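Home Posts Kitchen Language About

Learning to eat lunch slowly

July 20, 2026

When I moved to Odgate I was sure that the language would be my biggest difficulty. I had studied it for 13 years and I still could not understand the woman at the post office. But after two months the words became easier, and what remained difficult was lunch.

In my country lunch is the main meal. We sit down, there is soup first, then something warm, and the telephone stays in the other room. At my first job here, at Flastar, people ate a sandwich with one hand and wrote emails with the other. I did the same, because I wanted to look like a person who belongs there. By four o'clock I was hungry again and in a bad mood, and I bought biscuits from the machine.

In May I decided to change it. I now work from home on most days, so I had no excuse left. The rule I made is simple: I stop at one, I put a cloth on the table, and I don't stand up until I have finished. The cloth was my mother's idea. She said on the phone that a table without a cloth is a desk, and I must say that it helps me.
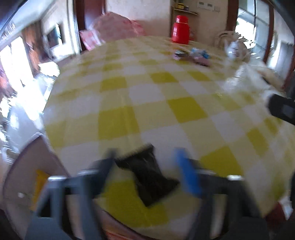 Zawadzka wrote under my last post that she tried the same and gave up after a week, as her lunch break is too short for soup and she felt guilty sitting when the others were working. I have thought about this comment many times. I don't believe the soup is necessary. On busy days I have bread, cheese and a tomato, and I am at the table for 19 minutes. It is still a lunch.

The guilt is another matter. For the first weeks I had it too. I listened for the sound of a new message and I chewed faster. What helped me was to write on my calendar "lunch", in the same colour as the meetings, so that my colleagues could see it. Only one person ever asked me about it, and she wanted to know what I was eating.

The soup I make most often is with barley and dried mushrooms. I buy the mushrooms at Unine, the small shop behind the station, where they are kept in paper bags on the lowest shelf and you have to ask for the price. I cook a big pot on Sunday evening and it is enough until Wednesday. On the third day it is better than on the first, but you must add a little water, as the barley drinks everything.

Next I would like to learn how to invite somebody. At home you just say "come and eat". In Odgate I have understood that people prefer to be asked a week before, and then they bring a dessert.

Recent posts
Barley soup, second attempt
The woman at the post office
Words I still say wrong
My first winter in Odgate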